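Wetudach Technikbrief, Ausgabe Juli

Estrichfeuchte vor der Parkettverlegung: Prüfprotokoll überarbeitet

Das Formblatt zur Belegreifeprüfung liegt in neuer Fassung vor. Geändert wurden die Abschnitte Messstellen, Probenahme und Freigabe. Maßgeblich für die Freigabe bleibt die CM-Messung. Elektronische Messgeräte dienen weiterhin nur der Vorprüfung und der Auswahl der Messstellen.

Je Geschoss sind mindestens drei Messstellen anzulegen. Bei Heizestrichen müssen sie vor dem Einbau markiert sein, damit beim Stemmen keine Heizrohre beschädigt werden. Fehlt die Markierung, ist die Bauleitung schriftlich zu informieren und die Messung zurückzustellen. Das Prüfgut wird über den gesamten Querschnitt entnommen, zerkleinert und ohne Verzögerung eingewogen. Proben aus der Randzone sind nicht zulässig.

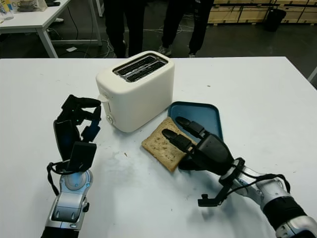 Für unbeheizte Zementestriche gilt im Formblatt ein Grenzwert von 2,0 CM-%, für beheizte 1,8 CM-%. Bei Calciumsulfatestrichen sind es 0,5 CM-%. Abweichende Vorgaben des Estrich- oder Klebstoffherstellers sind in Feld 8 einzutragen und gehen vor, sofern sie strenger sind. Der Ablesezeitpunkt richtet sich nach der Anleitung des jeweiligen Geräts.

Am Objekt Dalgleish wurde das Blatt vorab erprobt. Auf 383 m² Zementestrich lagen die Werte im Nordflügel noch über dem Grenzwert, obwohl die elektronische Vorprüfung unauffällig war. Die Verlegung wurde dort verschoben, im Südflügel auf 169 m² freigegeben. Nach Einschätzung von Marlies Pichler, Bauphysik, war die Lüftung im Nordflügel während der ersten Wochen unzureichend. Die Nachmessung ist mit dem Bauherrn abgestimmt.

Ältere Formblätter mit Stand 18.05.2024 dürfen für laufende Aufträge aufgebraucht werden. Neue Aufträge sind ausschließlich mit der aktuellen Fassung zu dokumentieren. Rückfragen zur Probenahme und zur Kalibrierung der Manometer beantwortet Nuno Simões.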